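Equipaje de cabina y ferris nocturnos: notas sobre la ruta Gukadon–Xolalpa

6 sep 2020

Sigo con la planificación de la travesía de noviembre. La naviera Cikard ha publicado por fin el horario de invierno y hay cambios que afectan a quien viaje sin vehículo. El barco nocturno sale ahora de Gukadon a las 20 h y el embarque a pie cierra 90 minutos antes. En verano el margen era menor y bastaba con llegar en el último autobús; con el horario nuevo ese autobús ya no sirve.
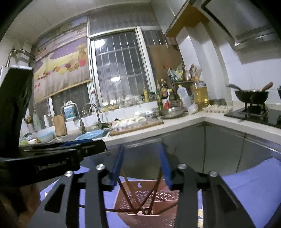
N.º 66

La tarifa básica incluye butaca y 3 bultos por pasajero, contando la bolsa de mano. El cuarto se factura en el muelle, en una ventanilla distinta de la de billetes — conviene preguntar cuál está abierta, porque la señalización no ha cambiado desde que movieron la terminal. Las bicicletas plegadas cuentan como bulto. Las que van sin plegar pasan a la bodega y necesitan reserva aparte.

Sobre las cabinas: las interiores de la cubierta inferior son las más baratas y también las que reciben más vibración, sobre todo a popa. Dayana Montes, que hizo el trayecto con el barco anterior, recomienda las de proa en la cubierta intermedia. El plano que facilita Ukard, la agencia que gestiona las reservas, no indica dónde quedan los motores. Se puede deducir por la numeración: los números altos están a popa.

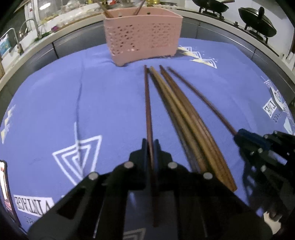 Lectura: 2 min

La cancelación es gratuita hasta la víspera si se compró la tarifa flexible. Con la básica solo se admite cambio de fecha, una vez, y pagando la diferencia. Si la salida se suspende por mal tiempo, la naviera ofrece plaza en el siguiente barco o reembolso, pero no cubre el hotel. En noviembre pasado la línea acumuló más de 20 horas de retraso en una sola semana, así que no reservaría ninguna conexión en Xolalpa para la misma mañana de llegada.

Queda por confirmar el desayuno. En la web figura como incluido en cabina; en el PDF de condiciones, como suplemento. He escrito a Ukard y actualizaré esta entrada cuando respondan.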